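# The Last Reel of Nonadberg

The letter came folded inside a tape box, and it said the Pullero still flew.

I read it standing up in the kitchen with my coat half on. Then I read it again, out loud, to the cat. The Pullero! Forty inches of plastic hull, wire and hand-cut brass, built for a space picture called Nonadberg that played for 2 weeks in the cheap theaters and then dropped off the face of the earth. I saw it when I was nine. I saw it four more times before they pulled it, and I have been boring people with it ever since.

The letter was from the model shop at Leite, or what was left of it. They had found the ship in a crate under a stairwell, along with a reel marked 173 and a note saying the last shot had never been used. Would I like to come and look? I was the only person who had ever written to them about it. (Twelve letters, I think. The early ones were in crayon.)

I drove up in March with the windows down, though it was far too cold for that, humming the theme the whole way. It has a trumpet part that climbs and climbs, and right when you're sure it can't go any higher the strings come in underneath. I missed the exit because of those strings.

Leite was a long brick building behind a tire store. A woman in a paint-stained apron let me in and led me down a corridor lined with shelves of planets. Real ones, I mean, the ones from the movies, the size of basketballs and beach balls, with their dark sides left unpainted. I recognized the ice moon right away. I must have made a noise, and she laughed and said most people walked straight past that one.

"The ring was cut out of a record," she said. "Polka, I believe."

I asked if I could touch it, and she said sure, everybody did back then, that was how it got its weather. 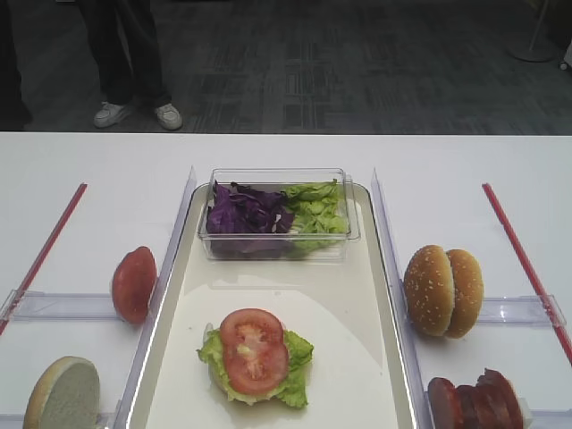

"Why did they never use the last shot?" I asked her.

"The money ran out before the lab could put the stars in," she said, "so the ship crosses plain black, and the producers thought it looked unfinished."

She had the Pullero on a stand in the back, under a bedsheet. She let me pull the sheet off myself, and I will be grateful for that until I die. It was smaller than I remembered and a hundred times better. There were tiny ladders on it! There were ladders on the underside, where no camera ever went, and one little hatch beside the engines with a welcome mat painted in front of it. Somebody had sat there with a brush of three hairs and painted a welcome mat on a warship.

"Does it light up?" I said.

She reached behind the tail and threw a switch, and the engines came on one after another, 7 of them, a blue that started low and shivered and then held. I had always thought there were six. I'd drawn it with six on every school notebook I ever owned.

"The seventh one only shows from behind," she said. "And you only see it from behind in this." She tapped the reel.

We threaded it on a projector called a Donik, a green monster with a crack in the lamp housing, the last one in the building that would take film of that width. It clattered like a drawer full of spoons. She closed the door, I sat on an upturned bucket, and the wall went black.

For a while there was only dust and scratches. Then the Pullero slid in over our heads, going away from us, belly first, and I saw the ladders. I saw the hatch and I swear I saw the mat. They had shot it one frame at a time, she told me over the racket, moving the camera a hair and waiting and moving it again, all through a night and most of the next day. There were 334 frames. You could feel somebody breathing between every one of them.

No stars at all. The ship went out into that plain black with its seven blue lights getting closer together, until they were one light, and then it was a speck I couldn't tell from the scratches. I understood what the producers meant. I also thought they were out of their minds, because it was the loneliest, grandest thing I'd ever seen, and if it had been at the end of the picture when I was nine I don't think I would have been able to walk home.

"Again?" she said.

"Oh, please," I said.

We ran it until the lamp started to smell. Somewhere in there she brought out crackers and a jar of pickles, and we argued over whether the captain knew about the signal before the ice moon or only after. She said before. I have the dialogue by heart and I'm telling you it's after, but she had read a script with pages I never knew existed, and she did the captain's speech for me from memory, standing beside the projector with a pickle in her hand.

It was dark when I left. She wrapped the reel in a dish towel and told me to bring it back when I'd found someone who could make a copy. I put it on the passenger seat and buckled it in. Then I sat behind the wheel in the lot of the tire store for a good long while with the engine off, looking up through the windshield, trying to see it without the stars.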